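Support log -- Handling Rules, two-arm stations
Category: Shared Cells > Rules and Safe Practice
Opened by: Crisóforo Olvera
Assigned to: Consuelo Chávez
Status: Resolved, waiting for sheet update
July 11, 2022

I write this ticket for the cloth handling station at Cuautle. Our rule sheet (the Katent sheet, revision 6) says in point 8 that "the area must be clear before the arms carry a load". The two shifts read this point in different ways, and I would like one reading for everybody. 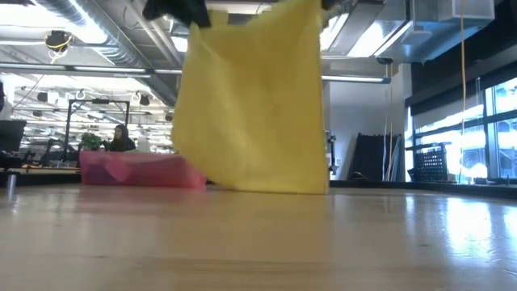
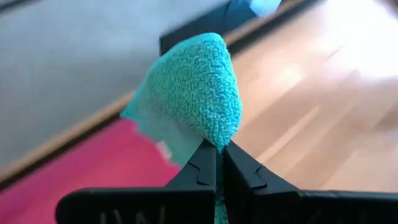 Yellow cloth held by both grippers in the first picture, turquoise cloth between the two fingers in the second.

What does "clear" mean in point 8, the table only or also the floor behind it?

It means the space that the arms and the load can reach, with the cloth at its full hanging length. A desk or a walkway outside this space does not count, but it must be outside by measurement and marked with tape on the floor. If there is no tape, the whole room is treated as inside.

Notes from the work on this ticket, oldest first:

Olvera: The morning shift stopped the arms each time a person walked behind the table. The evening shift stopped only when a person touched the table. Both wrote "point 8 followed" in the log. I cannot say that one of them was lying.

Chávez: I measured the reach with the arms fully out and added 400 mm for the cloth. The drawing from Grimwood gives the reach of the arm alone -- it does not include what the gripper is holding. Please do not use that number by itself for the tape.

Olvera: Is the margin the same for small cloths?

Chávez: Keep the same margin. I prefer one line on the floor to two lines that people must choose between.

Olvera: Understood. Second matter. The sheet says to lower the speed "when needed" during a two-arm lift. Who decides that it is needed?

Chávez: The operator should not have to decide this. I have set the limit in the station profile for all two-arm lifts. It can be changed only with the supervisor key, and the change must be written in the log with a name. The old profile is saved as "Badenora-old", please do not load it.

Olvera: I loaded the new profile and tested the stop button from both sides of the table. Both stops worked. After a stop the fingers stay closed and the cloth remains held. This was a surprise for one operator, who expected it to drop. I think the sheet must say it.

Chávez: Agreed. New text for point 9: "After a stop the grippers stay closed. Do not pull the load by hand. Open the fingers from the panel, one arm at a time."

Olvera: Tape is placed and both shifts have signed the new reading. I will keep the ticket open until the printed sheet is changed, planned for September.

3 comments | 6 people found this helpful | Share (2)

Recent in Rules and Safe Practice
Who may hold the supervisor key
Floor tape: width and color
Log entries after a protective stop
Gripper finger check before the shift
Visitors near a running station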